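About Stutden

Evening classes in mending, sewing and stuffing, upstairs from a tire shop in Tarorham. 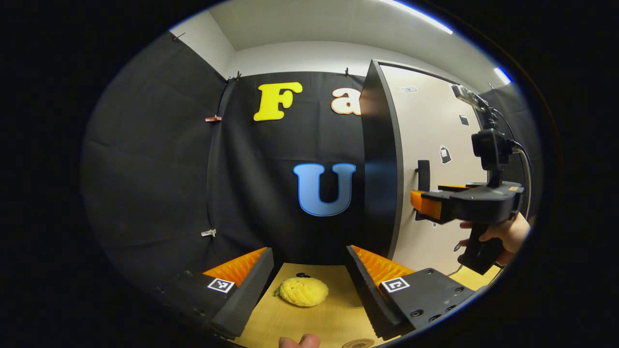 How we got here

Stutden began when Raymonde Zacharias retired from altering wedding dresses and discovered that she did not care for retirement. She lasted until May. Then she rented one room, put in four sewing machines and taught her neighbors to take up their own pants, mostly so they would stop asking her to do it.

They kept asking. They also kept coming to class, and brought their sisters. We now have 53 students in a term, three rooms, and a waiting list that Raymonde keeps in pencil and won't let anyone photograph.

What we teach

Mending is the heart of it: darning, patching, zippers, the inside of coat pockets. Leonie Ammann runs the beginners' course on the theory that everyone can thread a needle if they are left alone while doing it. Jade Paquette teaches soft toys, from simple shapes up to things with ears. Her students are warned in the first class that faces are harder than they look, and that a crooked smile can be unpicked twice before the fabric gives up.

Lieven Segers has the advanced group, who make jackets. Jackets take two terms. Some have taken five, and we say nothing.

What it costs

A ten-week course is $300, with thread, needles and tea included. Fabric is extra, although the remnant bins by the stairs are free to students and contain more brown corduroy than we would like. Please take some.

The room

We're at 396 Grewal Street, second floor, side door. Classes start at 6:30 p.m., after the tire shop has closed and you can hear the teacher. Street parking is possible if you are patient or drive something small. The stairs are steep and there's no elevator yet — we have asked the landlord, who has promised to think about it, and has been thinking for some time.

Joining us

Leave your name and the course you want with Jaxon Ouellet at the front desk, or phone between noon and five. He will ask whether you've sewn before. "A button, once" is a perfectly good answer and puts you with Leonie.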